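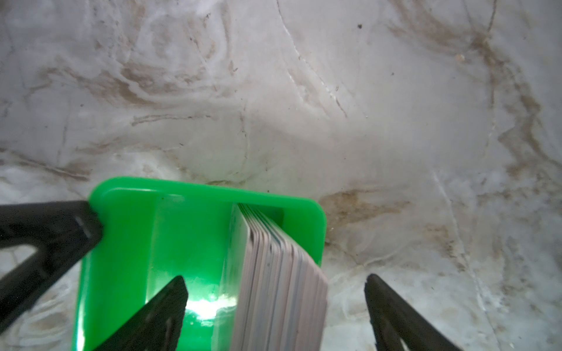 Office Skills, Handout 5: Keeping Cards in Order
Course leader: Dorottya Tóth

In this session we learn how to sort the small cards which collect on a desk. We speak of two kinds: the cards we give to others or receive from them, and the cards we must carry with us. They need different storage, and many people mix them.

1. The desk box

A box for the desk should be open at the top, so that the cards can stand on their edges. Do not fill it completely. When there is free space on one side, you can tilt the cards with a finger and read them without taking them out. 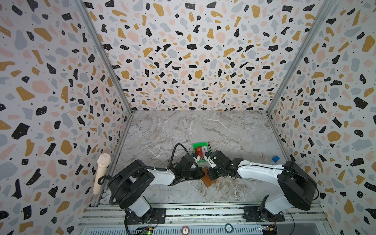

Sorting begins with a clear surface. Take everything out of drawers and pockets before you decide where anything goes. Keep the desk box and the carrying holder close together in the middle – like the small green box and the brown holder on the marble-patterned surface – and your hands will travel less. Make one pile for each group: suppliers, customers, private. At Menik, where I worked before, we had 660 cards in one drawer and no groups. It took us 2 afternoons.
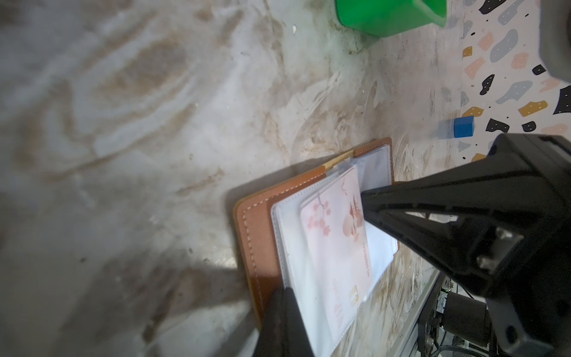

2. The carrying holder

A holder with plastic sleeves is good for cards which you use often. Put one card in each sleeve, or two back to back if they are thin. Bank cards go in first, membership cards after them. An expired card should be cut through the chip before you throw it away.

Homework
Empty your own holder and write a list of what you found. Mark each card "carry", "desk" or "destroy". Please bring the list to Fionnuala Lynch before the end of March.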